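Hallway clear-out, March

Gallery / Home / Small spaces

Quick one, no time for a proper write-up. Whole hallway emptied on Tuesday, sorted into keep, mend, give away. Took till 9 in the evening. More photos when I get them off the other phone.

The problem, for anyone new – narrow hall, front door opens inwards, radiator exactly where you'd want a cupboard. 129 cm of wall to play with and everyone kicks their shoes off in the same spot. The big bench from Fodow went to Simin Naseri in the end, she has the space for it and it was only collecting mail and umbrellas.

What stayed: coat hooks, the mirror, one basket for hats. What went: 3 bags of boots nobody fits anymore, the broken umbrella stand, the mat. New mat still not here, Grollis keep moving the delivery. Walls get painted after Easter, color not decided, please stop sending me greens.

Shoes next. Outdoor pairs go in the tray by the door, house shoes get there own place so they don't end up under the couch. Small rack, two tiers, white plastic, weighs nothing. Wipe it down and done. The low shelf is angled so I'd put flats there and keep slides on top.

Bear slides, one up on the rack and its partner still on the table. Slots in the footbed, easy to rinse.

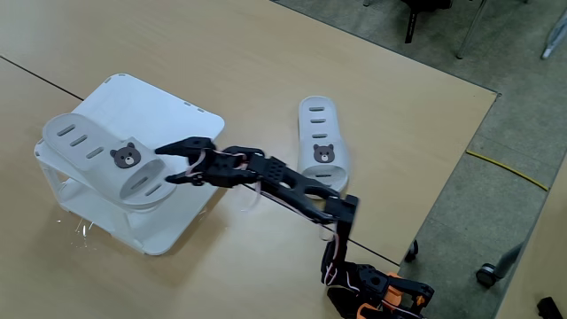
Tirta Sinaga: We had a little plastic one like that for years. Fine for slippers, but don't put winter boots on it, ours started leaning after one season. Put a strip of felt under the feet if you have wood floors, otherwise it slides evry time someone grabs a shoe.

Felt noted, thanks Tirta. Boots are staying in the tray anyway.

Coat hooks next week, before and after. Probaly the mirror too if I get it hung straight.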